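## 4. Setting up the Trodia label printer

Read this section before you plug the printer in. First-time setup needs one roll of labels, the power cord and a flat surface near an outlet.

1. Remove the shipping tape from the front door and the cutter.
2. Place the printer at least 13 cm from the wall so the rear vent stays clear.
3. Press the green latch and lift the top cover until it clicks.
4. Slide the roll onto the spindle with the labels facing up.
5. Feed the loose end under the guide bar and close the cover.
6. Connect the power cord and hold the Feed button until one blank label comes out.

**Note:** A full roll holds 900 labels. The printer starts its low-roll warning at 50.

**Caution:** The cutter blade is sharp. Switch the printer off before you reach past the guide bar.

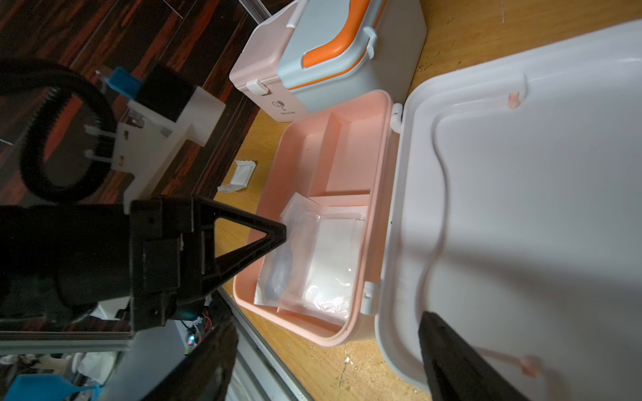
Spare labels keep best at room temperature, away from sunlight and heaters. Heat darkens the coating and leaves gray patches on the print. Keep opened rolls in a sealed bag inside a box with a lid — a plastic one with a hinged lid and a divider works well, with the bag in the larger compartment and the smaller one left for the cleaning pen. Do not stack anything heavy on top of the rolls.

### 4.1 Setting the label size

1. Press Menu, then choose Media.
2. Use the arrows to pick the size printed on the roll core.
3. Press OK. The printer feeds two labels to find the gap.

If the display shows code 205, the printer cannot find the gap between labels. Open the cover, check that the roll sits flat against the left guide, and repeat step 3. If the code comes back, clean the sensor with the pen and let it dry before trying again.

**Note:** Sizes are saved when the power is off. You only need to repeat this procedure when you change to a different label.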